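The locker numbered 613 was at the far end of the corridor at Zurnton, past the drinks machine and the door to the yard. She had been given the key in an envelope with the board inside it, which was not how things were supposed to be done, and she had signed for both on the same line.

She had worked for Skindach for eleven years. In that time the firm had moved twice and changed its name on the vans once, and each time the lockers had come along on a lorry. They had been painted by her father in the summer before the first move. He had been paid for it in cash, and had bought too much paint, and for years afterwards there was a tin of it in the shed at home with a skin on top as thick as leather. Their back gate was that colour. So was the step.

She didn't mention this to anyone at work. It had never come up.

The board was from the last batch. Skindach had ordered 1000 of them from Prukier in the spring, and 200 had come back from customers by the end of July. Some of them came back in their boxes with a polite letter. Others came in carrier bags. The manager had asked her to find out what was wrong with them, and when she asked how long she had, he said August.

She read the delivery notes first. Then she read the emails, which took most of a morning. Prukier said the boards had left them in good order. The carrier, Makokha, said the boxes had been dry and upright the whole way and that they had the paperwork to prove it. The customers said the thing worked for a week and then didn't. Everyone had written in the same careful way, as people do when they think a letter may be read out later.

At four o'clock she put the emails in a folder and went down the corridor to see where the boards had been stored.

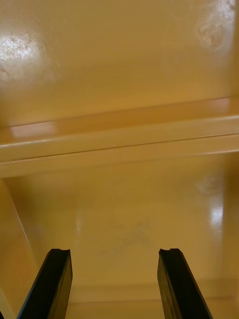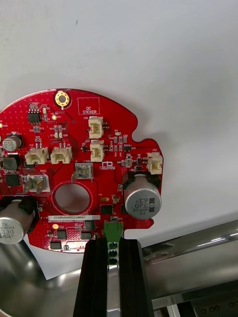 *Yellow paint, then the red board with its green terminal block.*

She stood for a while with the door open. She had expected to feel something about the paint and what she felt was mostly that it had lasted well. He had always put on one coat more than the job needed. Her mother used to say he would have painted the cat if it had kept still, and he would say the cat was next.

There was a smell of metal and of the floor polish they used on the corridor. She ran her thumb along the lip. It had a round edge, and there was a small bump where a bristle had come out of the brush and dried into the paint. She knew about the bristles. He bought cheap brushes and swore at them. There was one in the back gate too, at the height her face had been when she was six, and she had spent a good part of one wet holiday trying to pick it out with her fingernail.

She left this one where it was.

Back at the bench she turned the board over under the lamp. There was a white rectangle printed on it with the words QC STICKER, and the place was bare. She looked at it for some time. Then she fetched another board from the returns shelf, and that was bare as well. She fetched a third. By half past five she had a stack on the left of the bench and nothing on the right, where she had meant to put the ones with stickers.

It didn't prove anything. A sticker could be forgotten on a board that had been tested properly, and a board could have a sticker and never have been near a tester. But it was the first thing all of them had in common, and she wrote it down with the time beside it.

The manager came past in his coat. He asked if it was the heat, because someone at the carrier had told him it was the heat. She said she didn't know yet. She told him about the stickers and he picked up a board and held it close to his face, and then further away.

"Perhaps they ran out," he said.

"Perhaps."

"You'd think they would have said."

He put the board down on the wrong side of the bench, and she waited until he had gone before she moved it back. She heard the outer door, then his car.

She wrote to Prukier that evening. It was a short letter. She asked who had checked the batch and on what dates, and whether they kept the sheets. She read it through 2 times, took out the word "unfortunately", and sent it. Then she made a cup of tea and drank it at the bench, although drinks weren't allowed there.

It was light outside until late. She could have gone home by the main road but she went the long way, past the house. Other people had lived in it for years. They had put a new front door on, and the hedge was gone, and there was a trampoline in the garden with its net hanging down on one side. She slowed down at the end of the lane, where you could see the back gate if you knew which gap to look through.

It was green now. The step had been done as well.

She sat with the engine running until a van came up behind her and wanted to get by. She lifted her hand to the driver and pulled away. At the junction she remembered that the key to the locker was still in her coat pocket, and that she had signed for it, and that it was supposed to be back on its hook by six.

She drove home with it. In the morning she hung it up before anyone else was in, and went to see if Prukier had answered.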